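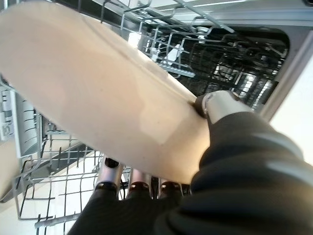

Slide 4: Plates, and what we think we know

Start with the wrist camera view and let people look at it for a few seconds. Then ask what they would tell the controller to do next.

Plate fills most of the view. Rack tines show between the fingers, but the middle of the dishwasher is behind the plate. Any placement that depends on this camera alone is working from the edges.

Say it plainly: I came into this comparison doubting that a fingered hand beats a two-jaw gripper on dishes. I still doubt it. Willow is the hand, Li is the two-jaw. Same arm, same kitchen, same plates.

Numbers
Willow: 200 tries, 108 plates seated in the rack.
Li: 200 tries, 59 seated.

Pause here. Someone will say the hand won. Point out that Gordon Vachon tuned Willow through most of March and Li got two afternoons. I would not buy a car on that basis.

Slide 5: Where the grip touches

Fingertip on the rim is a small patch of contact on smooth glaze. Steep tilt makes it worse — the weight wants to turn the plate around that patch. The Flundska brochure talks about grip force and has no figure for twist. Ask them for one if you are shopping.

Solange Hawthorne thinks a second camera off the arm would help more than any new fingers. She may be right. We haven't run it, so don't let me claim it in Q&A.

Slide 6: What I'd want before Nestside pays for either

Equal tuning time. Wet plates. Bowls. Someone outside the team scoring the runs.

Skip the cost slide if we're past 2:40.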